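Druvier hand-held gripper kit, lent for review by Meng
Incoming and in-use safety checklist, with comments
Filled in for Fillden, household robotics group, Zirkdale workshop
Month of check: January
Unit label: 1002

How to read this list: OK means accepted as it is. Remark means accepted, but please read the comment. Open means the supplier must answer before we order. The comments are mine and I have kept them longer than the form asks for.

Part A. Before the power is connected

A1. Packaging undamaged, all parts on the delivery note present. OK.
Comment: The delivery note says "pads, 1 set spare". In the bag there was one pair, in the same blue as the mounted ones. For a longer trial I would ask for a second pair.

A2. Housing free of cracks and sharp edges. Remark.
Comment: The triangular cutouts in the black brackets have a clean edge on the outside. On the inside I felt a small burr with the fingertip and took it away with fine paper. The supplier should do this before delivery, and not the customer.

A3. Screws at the finger joints present and tight. OK.
Comment: Checked with the key from the kit. One of them accepted a small part of a turn more. I have marked all heads with a thin line of paint pen after this, on my own responsibility.

A4. Pads fixed on the inner faces, no lifted corners. OK.

A5. Cable not pinched, strain relief in place. Remark.
Comment: The cable makes a free curve near the housing. With the arm low and the wrist turned inwards it can touch the sleeve of the operator. I recommend a short sleeve or a clip. The clip is in the Meng price list as an extra, and I think it should be in the box.

A6. Weight with handle and camera under our own limit for one-handed work (600 g). OK.
Comment: Weighed without the cable. With the cable hanging to the floor the reading is not stable, so I did not write it down.

Part B. The room and the operator

B1. Floor clear on the side where the operator stands. OK.

B2. Door can be opened fully and is not used as support for the cable. OK.

B3. Rings, bracelets and watches removed from the working hand. OK.

B4. Second person knows where the supply is switched off. OK.
Comment: Please write the location on the session sheet also. In the earlier version of our form this line did not exist, and I would like to keep it.

B5. Session length agreed before the start. Remark.
Comment: The leaflet allows 35 minutes without a break. For a person who is new to the kit I find this too long. The thumb gets tired first, and a tired thumb closes harder.

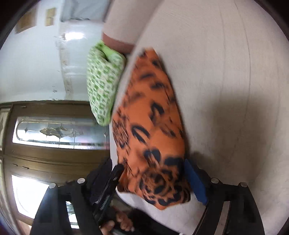
B6. Break taken and written down. OK.
Comment: We took the break before the full time was over. The form has only one field for it, so if there are two breaks please use the margin.

Part C. Gripping, soft goods

C1. Fingers close evenly, no side play. OK.

C2. Fingers open fully when the hand is relaxed. OK.
Comment: For me this is the most important line of the list. If the return becomes slow, stop the session and clean the joint. Do not use oil, it goes into the textile and also into the pads.

C3. Filled items (cushions, bolsters, folded blankets) held without crushing the filling. OK.
Comment: A cushion should be taken at the corner or at the short side. When it is taken in the middle, the operator has to press more, and the handle turns in the hand.

C4. Pads leave no colour on light fabric. OK.
Comment: Tested with a white cotton cloth, dry and then slightly damp. I made 8 strokes on each side and found no mark. The leaflet says nothing about this test, so it is our own method and can be criticised.

C5. Flat garments picked up without pulling the threads. Remark.
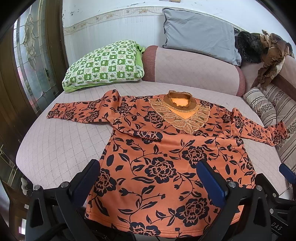
Thin clothing is where I am most careful with this kit, and I ask every new operator to read this comment twice. The pads are kind to plain cloth, but the metal and the hard edges beside them are not made for textiles. A top such as the orange one with the black flowers is a good subject for training, as it offers different levels of risk in one piece. On the flat printed part of the body one can close the fingers with normal force. The lace yoke with its corded outlines should not be taken at all, and the ruffled edge of the collar only with the tips. The long sleeves are easy to take, but when they are spread out to the sides the operator must look where the cuff goes during the lift. I would start from the body, and do the sleeves in a second exercise.

C6. Shaggy or long-haired material kept away from the joints. Open.
Comment: Not tested. The leaflet recommends a fine cover over the joint for this work, but the cover was not delivered with our unit. I have asked Meng for the date and for the price.

C7. Quilted and stitched seat covers protected from the fingertips. Remark.
Comment: A fingertip can catch under a stitch line if the tool is pushed forwards instead of lifted. Move from above, and keep the tips parallel to the seat.

Part D. After the session

D1. Supply off, cable rolled without sharp bends. OK.

D2. Pads wiped and looked at under good light. OK.
Comment: There were a few loose fibres at the lower edge of one pad. Removed with tape.

D3. Paint marks on the screws still in line. OK.

D4. Hand of the operator free of red marks or numbness. Remark.
Comment: Light pressure mark at the base of the thumb, gone before the next coffee. The handle comes in one size only. For small hands I would like to try the thinner grip from the catalogue.

D5. Unit returned to the case, case closed. OK.

Result

Accepted for trial use on cushions, blankets and plain clothing, with the limits in B5 and C5. Not accepted for shaggy material until C6 is closed. The order should wait until Meng has answered on these points – the joint cover, the cable clip, and the burr inside the brackets. I will keep the kit in the lower cupboard at Zirkdale, with a copy of this list in the lid of the case.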